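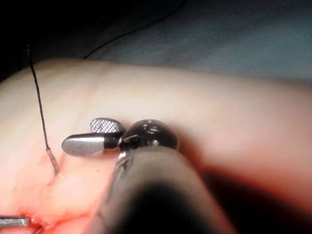
What size suture should I start with for practice at home?

Go with 2-0. It's thick enough to see and handle, and you can move down to finer stuff once your knots stop slipping.

Posted by goline290

Adding on to my own thread, hope that's okay! I'm in my first few weeks of suturing practice and I keep dragging the thread through way too far, so my tail ends up gone and I have to start the stitch over. How short do you all leave it? And does black really help, or is that just what comes in the kits?

Saadet Yaman

I had the same trouble all last December! What fixed it for me was slowing down on the pull and watching the tail the whole time, not the needle. I leave a tail as long as the top joint of my thumb (my teacher likes hers shorter, so ask yours). And yes, I'd stick with black. On a pale practice pad you can see every loop, and when a knot sits crooked you spot it right away. Also, grab the needle with your jaws and leave the thread alone as much as you can, the gripping face can fray it.

nultska755

black is fine, i used blue and it was ok too. just practice more, i did 9 knots a night before bed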